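Draveo arm, bench 7: pre-run safety check
Fairclough shared workshop, October
Filled in by Joanne Bunting

Same sheet as last time, with my scribbles typed up because two people said they couldn't read them (fair enough!).

1. Base clamps tight: OK
Both did another quarter turn before they bit, so please check these every time you come in, even if you were the last one on the arm.

2. Emergency stop within reach of a seated person: OK
Pressed it with the arm moving slowly and it stopped dead. I've taped the lead to the bench leg so it can't wander off under the stool again.

3. Power supply and leads: OK, WITH A COMMENT
No nicks, plugs all snug. The supply fan is noisier than it was in the summer and I'd like somebody who knows about fans to have a listen. I left it on for 18 minutes and the case got warm but I could keep my hand on it.

4. Cable run along the arm: FAIL, then OK
One tie had snapped at the elbow and the loop was hanging low enough to catch. New tie on, then I swung the joint from end to end by hand with the power off. Nothing pulls now. Could we please buy the wider ties next time, the thin ones are hopeless!

5. Gripper screws and finger pads: OK
All nipped up with the small hex key, which lives in the Zamimdale tin and NOT in my apron pocket (sorry, that was me).

6. Gripper parked high before hands go near the table: OK
Park position is saved as pose 14. Wait for the arm to settle before you reach in, and say "hands in" out loud if there are two of you.

7. Work area laid out, nothing that matters if it gets dropped: OK
I've gone with the plate-rack job for this round. Keep your tea on the other bench, please. 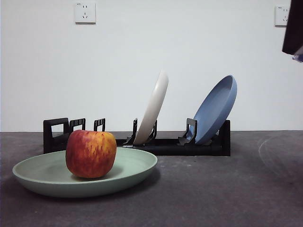

Item 7: apple on the green plate, white and blue plates in the rack, clear plate over on the right.

The clear plate needs a comment of its own. It's really hard to see against the grey, and I don't trust myself to remember it's there, never mind the arm. I'd like a strip of coloured tape round the rim before we run at anything above slow. Marked as ACTION, my name against it.

8. Speed limit set in the software: OK
Endis opens with whatever speed was used last, so look at the number before you press go. I've set it back to slow and saved it.

9. Reach limits: NOT DONE
The wall side still needs checking with the rack in place. I ran out of evening. No full-speed runs until this one has a tick, and that includes "just a quick one".

10. Log book: OK
Run number 1795 is the next free line. Write the fault down even if it cleared itself, especially if it cleared itself.

Result: fine for slow runs with a person at the stop button. Items 3 and 9 still open, plus my tape.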